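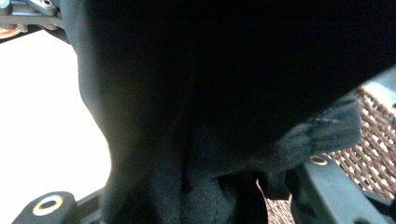 5 janvier 2023
par Nele Görtz

Depuis que j'habite en France, je tiens un cahier des mots que je n'arrive pas à traduire. Le premier était « dépaysement », comme pour tous les étrangers je crois, et le dernier, écrit dimanche soir dans la cuisine, est « repriser ». Je connais bien sûr le verbe dans ma langue, ma grand-mère le disait chaque hiver. Mais en français je l'avais toujours évité, je disais « réparer », et la mercière de ma rue me corrigeait avec beaucoup de patience. On répare un vélo, Madame. Une chaussette, on la reprise.

J'ai donc décidé que pendant l'hiver je n'achèterais aucun vêtement et que je m'occuperais de ceux que j'ai. Ce n'est pas une grande résolution, je l'ai prise en novembre déjà et sans le dire à personne. Mon amie Mehwish Bhutto, qui coud depuis l'enfance, m'a prêté un œuf à repriser et un livre dont la moitié des pages sont détachées. Le livre s'appelle simplement « Le linge » et il commence au chapitre deux.

La première chose que j'ai apprise est qu'il ne faut pas commencer par le trou. Il faut commencer un peu plus loin, là où le tissu est encore solide, et faire des petits points avant d'arriver au bord. Si on attache le fil tout près du trou, la maille fatiguée cède au prochain lavage et le trou devient plus grand que celui du début. J'ai sacrifié ainsi une chaussette grise, que j'aimais moyennement.

La deuxième chose concerne le noir. Je pensais que le noir serait la couleur la plus facile, puisque toutes les erreurs y disparaissent. Mais on ne voit rien ! Le soir, sous la lampe, je ne distingue plus mon fil du tissu, et je dois compter les points avec le bout du doigt. Mehwish m'a conseillé de coudre le noir le matin, près de la fenêtre, et de garder le rouge et le bleu pour le soir. Depuis, mes dimanches matin sont noirs - je le dis sans tristesse.

Il y a aussi plusieurs noirs. J'avais un pull un peu brun et un fil un peu bleu, et dans la boîte ils semblaient pareils. À la lumière du jour, la reprise se voyait comme une tache d'encre. J'ai tout défait. Maintenant j'emporte le vêtement avec moi à la mercerie, et je sors sur le trottoir avec la bobine pour comparer. 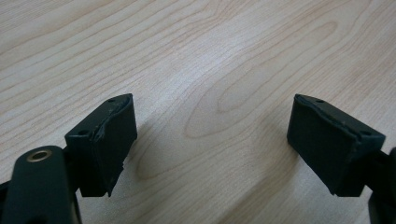

Photo : Joaquín Daza

Joaquín m'a demandé pourquoi je passe une heure sur une chose qui coûte quelques euros au marché. C'est une question juste et je n'ai pas une très bonne réponse. Je lui ai parlé de ma grand-mère, qui gardait les boutons dans une boîte à biscuits et qui connaissait l'origine de chacun. Il m'a répondu que la sienne jetait tout et qu'elle était très heureuse. Nous avons bu notre café.

Je crois que j'aime surtout le temps qui passe pendant ce travail. Les mains sont occupées, la tête ne l'est pas entièrement, et je peux écouter la radio en comprenant presque tout. C'est d'ailleurs en reprisant que j'ai compris enfin la différence entre « je m'en passe » et « ça me passe au-dessus ». J'ai noté les deux dans le cahier.

Pour les personnes qui voudraient essayer, je donne ce que j'utilise. Une aiguille longue, à bout rond pour la laine et à bout pointu pour le coton. Du fil un peu plus fin que celui du vêtement, jamais plus épais. Pas de nœud au début, on laisse dépasser un bout de quelques centimètres et on le rentre à la fin. Et il ne faut pas tirer : une reprise trop serrée fait une petite boule sous le talon, et on la sent toute la journée dans la chaussure.

Il me reste dans le panier six paires de chaussettes, un gilet dont le coude est presque transparent et une nappe qui vient de ma mère. La nappe me fait peur. Elle est en lin ancien, avec un accroc en forme de L au milieu, et le livre traite cette question justement dans le chapitre qui manque. Si quelqu'un sait comment on ferme un accroc en angle sans que le coin fronce, je lis tous les commentaires, même si je réponds lentement.

En février, je montrerai peut-être le gilet. J'hésite encore entre un fil de la même couleur et un jaune bien visible.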